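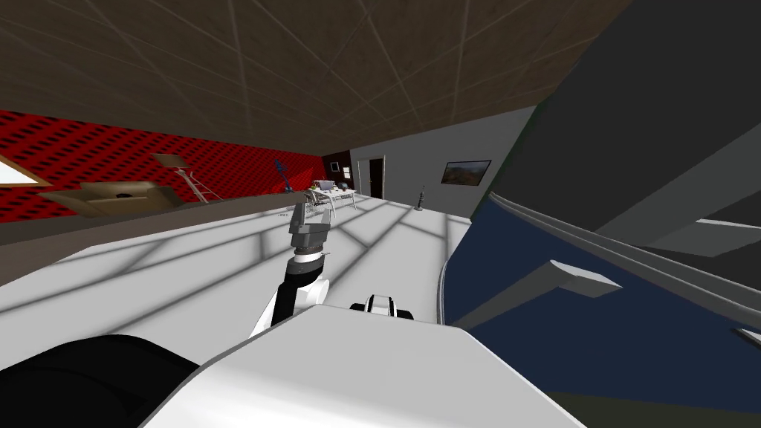
I finally got the planning question for our Atwood kitchen settled, and I promised I'd write back to the list when I did, so get yourself a cup of coffee. You were all so kind back in June when I was going around in circles about where to put the baking area, and I've read every one of those replies more than once (some of them out loud to my very patient dog). What I want is one long uninterrupted run, a broad white countertop like the one in the picture, with enough depth that I can roll out a full sheet of pastry and still have somewhere to set the flour. White worries me a little with the beet juice and the turmeric, but I do love how bright it looks, and our kitchen faces north and needs all the help it can get.

On October 23, 2019 you wrote:

> Glad to hear you're getting close! Did you ever decide between
> the stone and the laminate? We paid 3000 for ours in Purba, with
> the sink cutout included, and I'd do it again, but my sister-in-law
> went with laminate for a lot less and hers looks just as nice.
> Also, please measure your stand mixer with the head tilted UP.
> I didn't, and ours lives on the dining table now.

Oh, the mixer! I went straight to the kitchen with the tape measure when I read that, and I'm so grateful, as the upper cabinets would have been too low. They're going up a few inches, and I'll get a step stool.

As for the material, I'm leaning toward laminate. The shop over in Zaron quoted me 2000 for the whole run, plus 228 for delivery and 200 to haul away the old one. The stone was lovely - I stood there petting the sample like a cat - but I'd rather put the difference into a decent oven. My old one has a hot spot in the back left corner, and I've been turning cookie sheets halfway through for longer than I care to say.

One question for anybody who has done this before. Did you have the seam put by the sink or by the stove? The shop says either is fine, and my neighbor says never by the sink, and now I'm lying awake over it.

Warmly, and with thanks to you all,
your friend in the Skomeo Road kitchen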